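Dish Towel

By Jayanthi Krishnan
Last updated April

A dish towel (also tea towel, kitchen towel, glass cloth) is a flat piece of absorbent cloth used for drying dishes, glasses and hands. Usually cotton or linen, or a blend of the two. Sold singly or in packs, often with a hanging loop at one corner.

Name. "Dish towel" is the usual American term. "Tea towel" is British and once meant a finer linen cloth kept for the good china. Most stores now use both words for the same thing. A dishcloth is different: smaller, looser weave, used wet for washing.

Materials. Linen dries glass without leaving lint and gets softer with age. Costs more. Cotton is cheaper and soaks up more when it has a raised surface, as in terry or waffle weave. Flour sack cotton is thin and very plain, dries fast on the line. Microfiber is a later arrival, good on glass, bad near a hot stove.

Weave. Plain weave for printing on. Twill for strength. Huckaback, or huck, has short floats that pick up water and was a standard household cloth for a long time. Waffle weave shrinks the most, sometimes enough that the hem puckers.

Color. Stripes and checks are traditional, woven in, not printed. Red and blue were common because those dyes stood up to boiling. Solid colors came in with matching kitchen sets. Pale shades show stains sooner but fade less obviously then dark ones.

Regional types. The Varkenia towel is a narrow linen cloth with a single border stripe, woven on home looms and given at weddings. Lakshmi Poojary's survey of the Hurine valley lists 13 border patterns, most of them tied to one village. The Wandach mill made a cotton version on power looms and at its peak employed 900 people. It closed and the building is now apartments.

Folding. Thirds lengthwise, then in half, is the usual fold for a drawer. For an oven rail, thirds only. Shops fold tighter so the border faces out. Rolled towels take up less room in a deep drawer but crease at the ends.

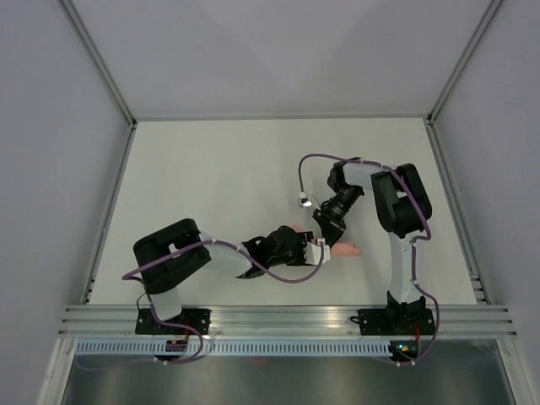
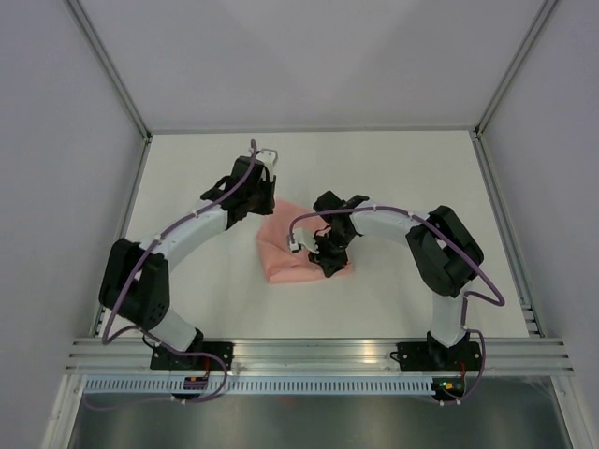 Care. Wash new towels before first use, the finish on them repels water. Warm or hot wash, no fabric softener, which coats the fibers. Colored towels at 40 degrees Celsius for the first 2 washes, seperate from whites. Linen can be ironed damp. Greasy towels should not go in a hot dryer, there is some fire risk even after washing.

Hygiene. A damp towel left in a heap grows bacteria quickly. Hang it open between uses and keep one for hands and another for dishes. Change daily in a busy kitchen, more often after handling raw meat.

Other uses. Covering rising dough, lining a bread basket, straining soft cheese, wrapping washed salad greens. Old ones get cut down for rags.

See also: Dishcloth, Huckaback, Napkin, Oven mitt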